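Davidside Community Board > Home & Garden > Flowers, Gifts and Decor

Topic: Has anyone bought the Rudora "lifetime" silk roses? Is it worth it?

porchlight_64
Sunday, July 11, 2021

My mother-in-law keeps sending me the ad for Rudora silk roses. Sixty dollars for a box of a dozen, with a "lifetime color guarantee." The pitch is that you'll never buy fresh flowers again and it pays for itself in two or three birthdays.

I'm suspicious of anything with the word lifetime on it. Whose lifetime? Has anybody here had these longer than a few months? I'd want them on a hall table that gets sun until noon or so.

mudroom
You already know the answer. Red dye plus sun equals pink. I don't care what they coat it with. I had red silk poppies from a different outfit on a south window and by October they looked like canned salmon.

teacup_handle
I have a box of the Rudoras and I like them a lot. Going on a year. They're on a bookcase away from the window and I see no fading at all. People who come over go up and smell them, which always makes me laugh. For the money I think they're fine.

mudroom
"Away from the window" is doing a lot of work there.

teacup_handle
Well, yes, I also don't keep my butter on the radiator.

porchlight_64
OK but the guarantee says color, period. It doesn't say color in a dark corner.

fernsandfloors
Read the small print on their site. The guarantee covers "indoor display out of direct light," and you have to mail back the faded stems at your own cost, in the original box. Who keeps the box? I asked them by email what counts as direct light and got a reply telling me how much they value my question. That was the entire reply.

I did sales for a gift wholesaler for a long time and a lifetime guarantee on a cheap item is mostly a bet that you won't bother.

gus_on_cloutier
The flower shop on Cloutier sells silk by the stem and will let you handle them first. More per stem than the Rudora box, I'll admit. But you can buy three good ones instead of twelve so-so ones. A dozen identical roses is the giveaway anyway. Real ones in a bunch are never all open the same amount.

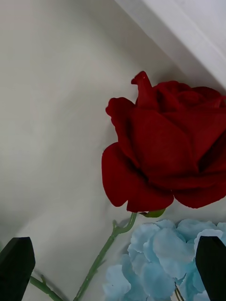 The other thing is the stem. Most of the cheap ones have a fat green plastic stem with a seam up the side, and no amount of nice petals will save that. Put them in something you can't see through. I wrap the wire in floral tape, the dull green kind, and bend it a little so they don't all stand at attention.

mudroom
Or, and hear me out, buy a real plant. A pothos costs next to nothing and it's alive.

gus_on_cloutier
She asked about roses.

mudroom
I know what she asked. I'm saying there's a whole industry built on talking people into a thing that gathers dust and needs washing. I have yet to meet the person who washes them.

teacup_handle
Hi, nice to meet you. Hair dryer on cool, once a month, takes a minute. Then a soft makeup brush for the folds. I don't use water on mine, the red runs on some of them. Try a damp cotton swab on a back petal before you do anything else.

dutent_refugee
Don't use the spray cleaners either. I used the Dutent silk flower spray on a wreath and it left a sticky film that collected more dust than before. The can says "dries invisible." It did dry invisible, I'll give them that, but you could feel it with a finger and a week later the whole wreath was gray. I have 487 complaints about that product and I'll spare you the rest.

fernsandfloors
The Dutent spray worked OK for me on plastic greenery. On fabric I wouldn't. Maybe you held it too close?

dutent_refugee
I held it where the can told me to hold it.

porchlight_64
What about the "pays for itself" part? I buy fresh maybe four times a year, the grocery store kind. I worked it out and I'd be ahead after a year and a half if I never bought another fresh bunch. But I know I would. I'd have the silk ones AND I'd still pick up tulips in spring.

fernsandfloors
That's how it goes for everybody I know, me included. They don't replace fresh flowers, you just end up owning both. I'd ignore that part of the ad completely and ask if you want to look at them every day.

Also ignore the reviews on their page. Over 1,000 of them, nearly all five stars, and the ones I read were written the week the box arrived. A review of a lifetime guarantee after six days doesn't tell me much.

teacup_handle
That's fair. I left one of those reviews, for what it's worth. They gave me a coupon for it.

mudroom
There it is.

teacup_handle
I would have given them five stars anyway! Four and a half, maybe. One stem came bent.

gus_on_cloutier
If you go the single stem route, take one to the shop window before you pay and look at it in daylight. Store lighting makes every red look good. Some of them go orange outside, some go almost purple. And check for glue strings around the base of the bloom.

porchlight_64
All right, I'm not ordering the box. I'll go over to Cloutier next weekend, get two or three stems and put them on the shelf by the stairs where there's no sun. The hall table can have mudroom's pothos.

mudroom
Not in that much sun it can't. Pull it back from the glass a few feet or you'll burn the leaves.

dutent_refugee
And keep the receipt for the silk ones.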